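4.2 Flow at the basin outlet

The wall-mounted taps in the Rordale building were tested at three inlet pressures, with and without the aerator fitted. Each run lasted 100 seconds, and the water was collected and weighed. Lime buildup on the outlet screens was recorded before each run. In total, 3,938 runs were kept for analysis after those with unstable inlet pressure were removed.

Taps with the Dinemeck cartridge held a steadier flow than those with the Drevutia cartridge, mainly at the lowest pressure. The difference was small once the screens had been cleaned. Splash outside the basin rose with spout height – a result already reported for deck-mounted models (Aerts, 9) – and was greatest on taps without an aerator.
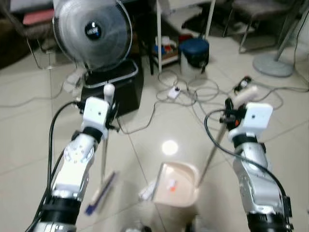
Figure 7. Small hand brush with a blue and white head, held by its thin handle in the left gripper, at the floor tiles.

Handle wear was not related to flow. Two of the Won units became stiff on the hot side in September and were taken out of the comparison. Their earlier readings were kept, as the fault was in the valve spindle and the outlet was unaffected. Section 4.3 deals with temperature drift when a second tap on the same line is opened.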